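Getting a musty smell out of small towels

Bernice Ansah
Posted September 2022

My hand towels and cleaning cloths smell stale again a day after I wash them. I have 10 of them in rotation and no washer in the apartment, so they get done by hand in a basin. Do I need a stronger detergent?

Satish Hegde
Probably less detergent, to be fair. Soap left in the fibers holds the smell. Soak them in plain warm water with a cup of white vinegar, then rinse until the water stays clear. Roll each towel up tight and press the water out - twisting wears out the loops.
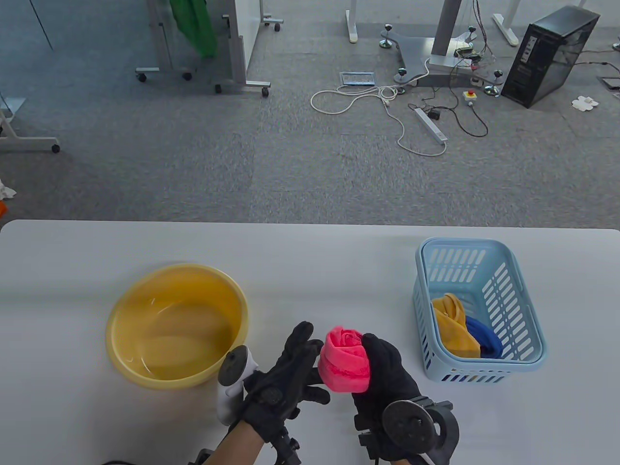 Can dark and light cloths soak together?
Wash the dark ones separately the first few times. After that, cool water and a short soak are fine for most cotton.

A basket with slots in the sides is OK for carrying them to the line, but don't leave them piled up in it. Mine went sour in 5 hours last March.

Yvonne Naylor
I just boil mine. 7 minutes in a big pot, no soap. Don't do it with microfiber.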